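I moved into a 3,000-square-foot house in September and spent the first month losing my own keys. My old place had two rooms, so everything I owned was always in sight. I loved that, and I didn't know it!

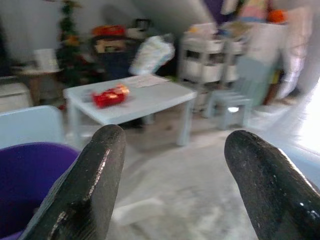

My neighbor Casimiro Toledo went the other way. He sold up and took six boxes to a walk-up in Stiltirside, and he's been insufferable ever since — all he talks about is how fast he can vacuum. I timed myself last week. I quit at the stairs and made a sandwich.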